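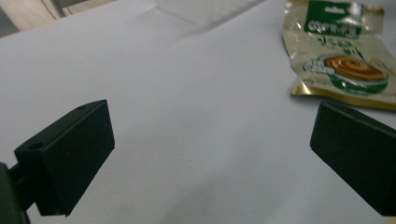 Home / Notebook / Football bench / Entries

8 Nov 2020

Long one today, so get a coffee. I finally sat down with the August throwing logs from the Brendham receivers and went through all 387 passes, start to finish, and I'm glad I did, even though my eyes gave out somewhere past the halfway mark and I had to go walk the dog.

Quick reminder for anyone picking this up cold: we want to know whether a receiver's catch rate on deep outs has more to do with how early he gets his head around or with how the ball gets there. Pak-hei has been saying head turn from the beginning. I leaned the other way, mostly from years of standing on a sideline and blaming quarterbacks.

After throwing out screens, throwaways and anything tipped at the line, we have 264 usable targets. I tagged each one early, middle or late on the head turn, working from the sideline tape only. The end zone angle makes everybody look late and I stopped trusting it back in August. Pak-hei tagged the same set on his own without looking at mine, bless him, and we disagreed on 14. Most of those were comeback routes, where "late" hardly means anything when the whole route is built on turning around. I think comebacks need their own column. Left them in for now, flagged in yellow.

First impression, and it's only that: the early turners do catch more, but they're also the older kids, and the older kids get the better throws! So we haven't separated anything yet. Dzintra Baranauskienė spotted this in five minutes over the phone, after I'd been feeling pretty pleased with myself all morning. She wants us to match players by year before we compare anybody, and she's right.

Other things, in no order:

-- The Kalniņš sheet still has the left and right hash marks swapped for the second scrimmage. I fixed it in my copy. Please don't fix it in the shared one until I've checked that Pak-hei didn't fix it too, or we'll be right back where we started.

-- Stopwatch times for the Batau drill are all there, but two of the runs were done into a real headwind and somebody wrote "windy" in the margin and left it at that. I'd keep them in the table and out of the averages.

-- Lorkance sent over their scrimmage tape, which was kind of them. Audio is useless, picture is fine. Their slot receiver is a joy to watch, by the way. He gives the corner one little lean inside at the top of the route and the poor kid falls for it every single time.

-- We talked about getting up to 700 targets before writing anything. I'd love that, but we'd need another full fall of tape, and I'd sooner write up a small careful thing in the meantime. Pak-hei disagrees (strongly, and with a spreadsheet).

Next: split by year, redo the early/late counts, pull comebacks into their own column, then call Dzintra back. I also owe her an answer on whether we count one-handed grabs where the second hand arrives late. I say yes -- a catch is a catch.

3 comments | 6 shares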